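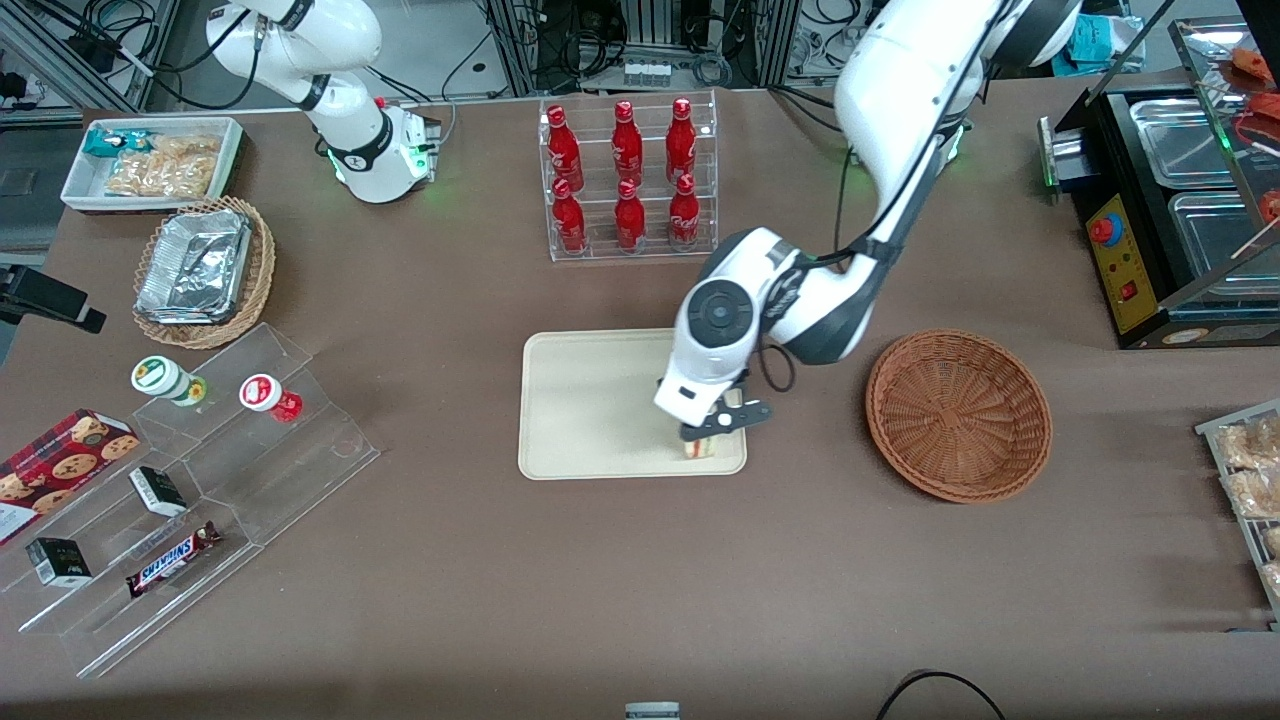 The Clorix counter at Clallstead: three pictures and some doubts

Two white arms over a brown table, with the left one holding a packed sandwich down on a beige tray. The cola is on its rack behind and the pastries are off to the right. The yellow panel on the warmer has the red stop button.

When Goh took over catering for the Clallstead site we were told that the snack counter would be "supported by automation". The word supported has been doing a lot of work ever since. The system goes by the name Clorix, and what it has been set up to do so far is pick out packed food, put it on a tray and put it back again. It is being tried on a table with our usual stock before anyone decides whether it goes in at the counter proper, and staff were invited to come and look. I took up the invitation.

I should say where I stand. I worked that counter for nine years before I moved over to stores, and I still do the odd early shift when they are short. I am not against machines. The dishwasher was a machine and I would not hear a word against it. But I have sat through the slides for this one and I wanted to see it with a sandwich in its hand.

The slides say the counter handles 795 items on a normal day. I believe that. They then say that handling is the job, and there I stop believing. A good part of a morning at the counter goes on things which have no item attached to them: telling somebody the egg ones are finished, finding out who ordered for the meeting upstairs, noticing that a tray has been put down in the wrong place and will be on the floor in a minute. None of this is in the 795.

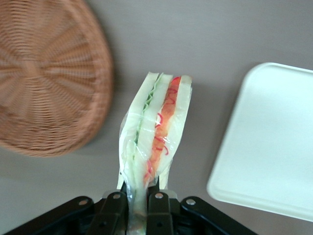 Words by Ruan Mnguni, Clallstead stores
Posted October 13, 2020

The black fingers have it by the bottom, where the wrap is gathered up, with a basket on one side and a white tray on the other. I will give credit where it's due: it is a sensible place to hold a sandwich. New starters tend to grab them round the middle and you get the filling up against the film, and then they don't sell. So somebody at Goh has either watched us working or made the same mistake themselves.

What I would like to know is who twists the wrap. The grip shown here needs a good tail of film to get hold of, and film does not twist itself. At Sirnside, where Goh ran an earlier version in April, the kitchen was asked to change how it wrapped things so that the fingers had something to close on. It was a small change and nobody minded much at first. It did add work to the 6 o'clock prep, though, and the people doing the prep were not the people whose hours had been "released" further down the line. I had this from two of them separately. Goh's own write-up of Sirnside does not mention wrapping at all.

The released hours come to 38 a week for us, if the forecast is right. That is one full-time post, near enough. We have been promised in writing that no post will go, and that the hours will be moved to "customer-facing tasks". I have asked three times what those are — bearing in mind that handing a person their lunch used to be one — and I am still waiting for the list.

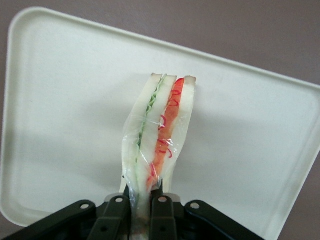 Sandwich upright in the grip, with the pale tray behind it. Green filling on one side, orange-red filling on the other.

Eight of us from Clallstead have now been to see it. Opinions differ. A couple of the younger ones would be glad to be rid of the lifting and putting out, and I can't blame them, my wrists are not what they were either. Others went quiet, which with our lot is unusual.

My own view is that it holds a sandwich well enough, and that we are being asked to agree to a good deal more than that. If you go along, please ask about the early prep, and ask who stands by the red button when the counter is busy and whether that person's time has been counted. Written comments go in the box outside the stores office. Mine is already in there, both sides of the paper.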